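Resource Decay on the Pons Build, Patch Notes Edition

Posted in June under Flonholm, Theorycraft

The June patch for Flonholm changed how resource decay works for the Warden class. The patch notes give it one line: "Resolve now decays faster out of combat." That line is true and leaves out most of what matters if you play the Pons build, so I spent a few evenings on the practice dummies outside Rurcombe with the combat log open.

Before the patch, Resolve held at its current value for 18 seconds after your last hit, then dropped in a straight line to zero. Now it holds for 6 seconds and drops in steps. Each step removes a share of what you have left, so a full bar loses far more on the first tick than a half bar does. The last few points hang on for a long time, which has no use that I can find.
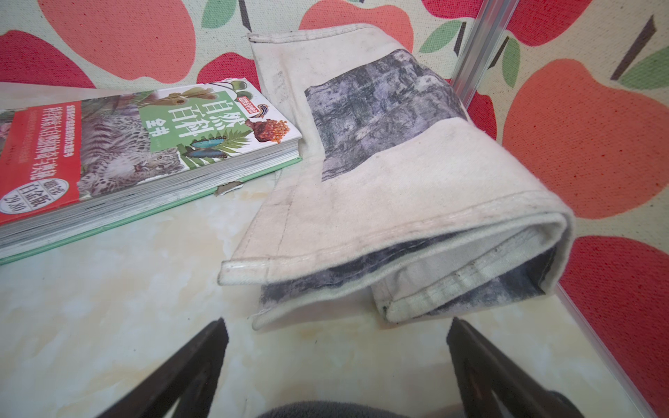 The Pons build depends on entering a pull with at least 80 Resolve. That is the threshold for Shieldbreak to apply its armor debuff on the opening hit. Under the old rules you could finish one pack, loot, walk to the next and still be over the line. Under the new rules you drop below it on the first tick unless you finished the last pack at or near full.

There are two ways around this. The first is to save Rally for the walk between packs. Rally counts as a combat action for the purpose of the hold timer, even when there is no target. I tested it with and without a target selected and the log shows the timer resetting in both cases. The tooltip doesn't mention it, so it may be a bug and it may go away.

The second is to drop Shieldbreak from the opener and use it third, after Lunge and Sweep. You lose the debuff on two hits. On single targets the loss is small. On large pulls it is larger, as Sweep is where most of the opening damage comes from. 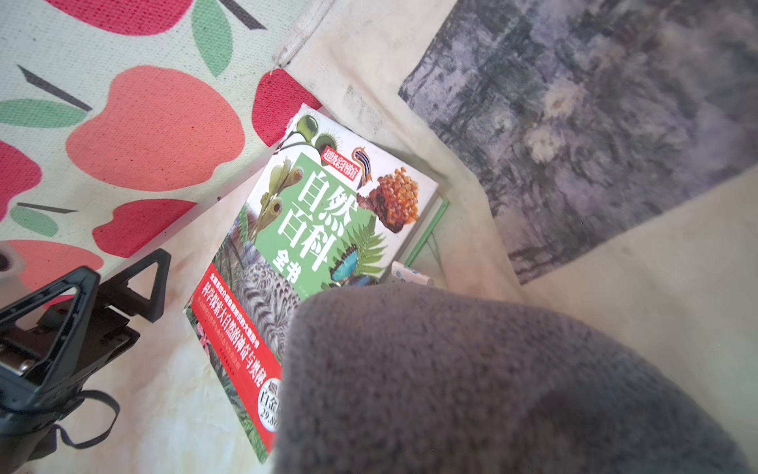 3 min read

Gear matters more than it did. The Uvora set bonus adds a flat 500 armor while Resolve is above half, and it used to be up nearly all the time in a dungeon run. It now falls off between packs and comes back late in the next one. If your healer has been complaining since the patch, check this before you check anything else. I moved two pieces of Uvora to the bank and went back to the crafted chest and gloves, which have worse numbers on paper and no condition attached.

Margaux Cordier posted a spreadsheet on the class forum that models decay as a smooth curve. It is good work and the totals are close over a long fight. It goes wrong on short gaps, where the steps matter, and short gaps are what a dungeon run is made of. I sent her my logs and she is adding a stepped version.

Raid play is mostly untouched. You rarely leave combat during a boss, and phase changes keep you flagged even when there is nothing to hit. The one exception I have found is the second boss in the Rurcombe vault, where the flag drops during the bridge section. Use Rally as soon as the bridge starts to lower.
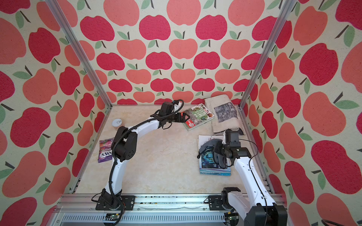
Two arms at work over the tabletop, apples on the walls behind.

I haven't tested player versus player. The hold timer there has its own modifier, and the last time I tried to measure it the numbers from two duels didn't agree. If someone has clean logs from the arena, send them over and I'll add a section.

Current talent choices, for those who asked: Long Reach over Heavy Hand, Second Wind over Stubborn, and either option in the last row. I run Iron Step there out of habit.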